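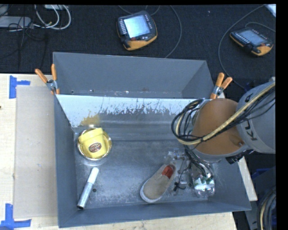

*Sorting bin, front compartment: bowl with yellow item, marker-like tube, slip-on shoe, clear bottle.*

**Skosthorpe reuse sorting, progress for September**

Prepared by Rosalba Cirillo for the Hella fund

We sorted 855 items this month, up from the August total. Mixed household goods still make up most of what comes in. A typical bin holds kitchenware, footwear, stationery and drink bottles together, and each has to go to a different shelf.

Single shoes remain a problem. We had 38 without a match at the end of the month. They are now kept on one rack for 60 days before going to textile recycling. Hajji has agreed to take them at no charge.

Metal bowls go straight to the kitchen shelf once anything inside has been taken out. Markers are tested on scrap paper and thrown out if dry. Plastic bottles go to recycling and are not included in the total.

**Spending**

The only purchase was shelf labels from Vakero. We have not touched the money set aside for a second table.

**Still open**

- The divided metal bins are scuffed but usable. We would like to keep them another year.
- Wednesday evening sorting is short of people. We need about 5 more to run both tables.
- The written guide for new sorters is half done. The footwear and kitchen pages are finished, and the stationery page is next.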